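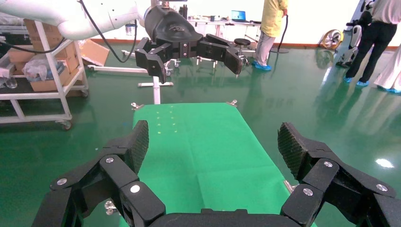
Green cloth on the table, pale dots up the far end.

Sastemeck Fold-Flat Baby Bath review – is it worth the cupboard space?

Posted Saturday, May 4, 2024 by Lindsay Hinds

So we live in a two-bedroom unit with a shower, no tub, and a bathroom basin you could just about wash a mango in. When our daughter was born my mum kept saying to use the laundry sink like she did with us, and I did try it, twice, and both times I was terrified of the tap. Enter the Sastemeck, a fold-flat baby bath I bought in March with my own money (no one sent me anything, I wish!).

I've used it nearly every night since, so I reckon I've earned an opinion.

First up, the folding. You push down on the middle and the sides collapse like one of those camping bowls, then the legs swing in underneath. Popping it back up takes me a few seconds now but the first week I fought with it every single time. The back legs need a proper shove until they click, and if they haven't clicked the whole thing has a bit of a lean to it. Check them before you put any water in. I check them, then my husband comes in and checks them again.

It holds up to 32 litres, but you'd never fill it that far for a little one. I go to the first line on the inside wall and that's plenty. Please don't fill it on the bench and then try to carry it anywhere, by the way. I did that once and ended up with bathwater in my ugg boots.

The newborn insert is the best thing about it by a mile. It's a soft mesh sling that hooks on at four corners, and her bottom sits in the water while her head stays well up. I still keep one arm behind her the whole time and I'd never step away, sling or no sling, but it does mean my other hand is free for the washer. She went from screaming blue murder to sort of frowning at the ceiling, and I'll take that as a win. We moved off the sling once she started kicking her way down it.

Now the plug. Oh, the plug. It's meant to change colour when the water's too hot, and mine changes colour when it feels like it. Use your elbow or get a separate thermometer. I've got a Ulell one shaped like a whale and it has been spot on whenever I've compared it with our kitchen one. The plug does drain well, I'll give it that, and there's a hose bit you can attach so the water runs straight into the shower. The hose is 5 dollars extra though, which seems cheeky.

Cleaning is a mixed bag. The hard plastic parts wipe down beautifully. The rubbery folding part has creases, and creases plus humid weather equals pink gunk if you fold it away damp. I learnt to leave it open against the shower screen overnight and then fold it in the morning. If you need it packed up straight after every bath then I'd think twice.

A few people in my mothers' group have the Bolger, the rigid one with the moulded seat. It's sturdier, no question, and a fair bit cheaper, and my friend has passed hers through three kids. But it's enormous! It lives in her actual bathtub and comes out whenever anyone wants a shower. The Skitus is the other one you see everywhere, the blow-up kind. We took one to my sister's place for a weekend and it was fine for travel, but I wouldn't want to be puffing into it every evening at five o'clock with a hungry baby yelling at me.

What about size? The box says birth to two years. She's on the long side and I can't see it. My guess is we'll get to her first birthday and then she'll be in the shower with one of us, or we'll be in a bigger place with a real bath (a girl can dream).

It comes in grey, a dusty pink and a sort of mint. I got the grey and it hasn't stained, even after the pumpkin incident. The little hook for hanging it on the back of a door is handy too, although it did chip our paint, so stick a bit of felt behind it.

Things I like
Folds down skinny enough for the gap beside our washing machine
The newborn sling
Drains fast

Things I don't
That silly colour-change plug
Gunk in the folds if you're lazy like me
Paying extra for the hose

I'm giving it four stars. If you've got a bathtub already, save your money and get the Bolger. If you're in a unit like ours, have a look at the Sastemeck, and wait for a sale if you can – mine was full price and it was marked down the very next week, grrr.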